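Setting up your first house model: walls and floors

I built my first Ralley kit on the kitchen counter and got the walls up backwards, so I've written this section for people like me. The kit is a small terrace house by the architect Nicanor Leiva (the one at Ibarra, with the roof terrace), and it comes to 1:100 scale when you're done.

1. Sort the wall sheets by floor. The ground floor sheets have a notch at the bottom left corner, the upper ones don't.

2. Fold the party wall first! It carries the stair, and the stair is what everything else hangs on.

3. Slot the two long walls into the base and leave them dry. No glue yet, please.

Note: the windows on the street side are a long horizontal strip. If yours look tall and narrow you're holding the sheet sideways, which I did for most of a Friday evening.

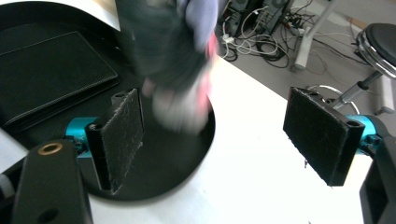
4. Slide the living room floor in at slot 11. It sits half a level above the kitchen, and yes, it's meant to. Leiva liked to give each room its own height, so you'll get little steps all over the place.

5. Check the stair lines up with both landings. If it's off by more than about 3 mm, pull the floor out and start again from step 4.

6. Now glue. Run a thin line along the inside edges only and hold each joint until it stops sliding around.

Caution: don't press on the roof terrace while the glue sets. The parapet is thin card and it creases if you so much as lean on it (ask Roy Lockwood, who has creased mine twice).

7. Leave the whole thing overnight before you move on to the garden wall and the front steps, which are in the next section.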